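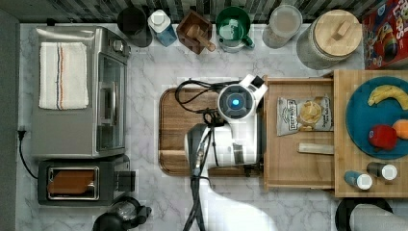 *Fig. 7. Drawer open, plate and shakers to the right.*

## 4. Setting up the Brildale countertop drawer

Part no. 2616. Read section 3 before you start.

1. Wipe the counter and let it dry.
2. Set the unit down with 2 inches clear in front of the cutting board.
3. Pull the drawer out slowly until it stops.

**Caution:** Do not lift the unit by the open drawer.

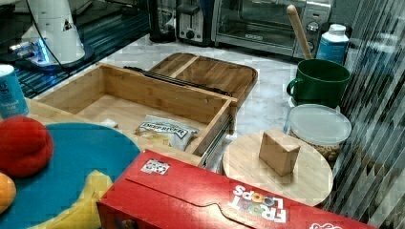

4. Check that the drawer runs straight. If it drags, push it in, lift the front slightly and pull again.
5. Load the drawer. Light, dry food goes in first — bags should lie flat, below the top edge.
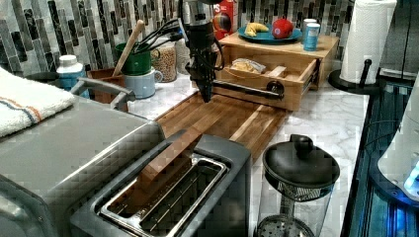

*Fig. 9. Drawer pulled open, plate on the flat top.*

**Note:** A plate of fruit may be kept on top. Remove it before you move the unit.

### 4.1 Heat and cords

Keep the unit at least 40 inches from any toaster or toaster oven in use. Cords should run away from the drawer. 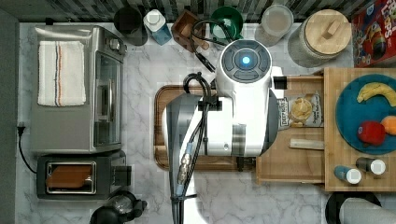

Cloths need their own place, and a towel rail or hook is best. Before you switch on a toaster oven, clear the top of it completely. A folded dish towel like the striped one on the oven at the left must come off first. Let the oven cool before you put anything back.

For a replacement slide, order part no. 3536 from Nurnden.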